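Skomo Family Literacy Program
Progress report to the Salameh Fund
June 26, 2025

Attendance at the Skallis branch rose in May, with 61 families registered and 13 enrolled in the evening group. Two reading courses for parents were completed on schedule.

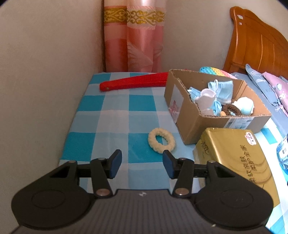
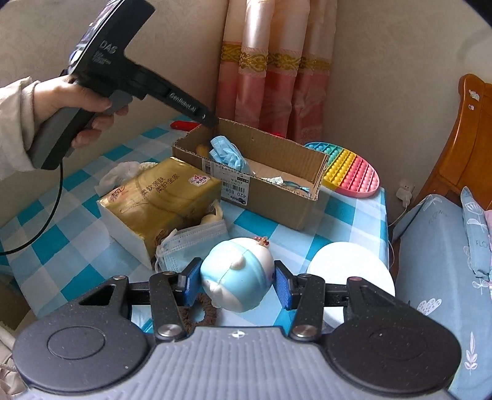
Spending on books remains within the approved budget. Kelly Whiteley has placed the second order of bilingual titles, and delivery is expected before the fall term. The family room now has its tables set for shared reading - the blue and white checkered cloth is to be used at the evening group as well. Parents have asked for longer borrowing periods, and a revised loan policy is being drafted.

Recruitment of a second tutor is behind plan. Kamarul Santoso will interview two candidates and report the outcome to the Fund.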